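Rungrueang Community Kitchen: progress report, September

Our first month in the bright new room at Stello has gone better than we dared hope! The tall white shelving is in and the small tables are out, each with its own cloth.
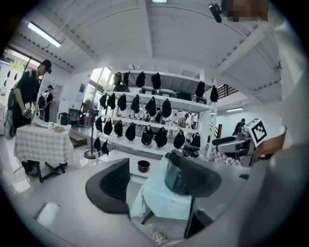

The multicooker on its blue cloth, with the black bags hanging on the shelving.

Of the $1,295 grant, most went on tablecloths and small appliances. Rattana Kaewkla has set up nine table-setting sessions, three of them already full, and people love the colours (the checkered cloths are clear favourites). 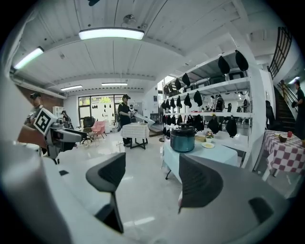 What is still to be bought?
Four more cloths and a second set of small bowls, which Vichien Sriwong will order from Dalletti once the next payment arrives.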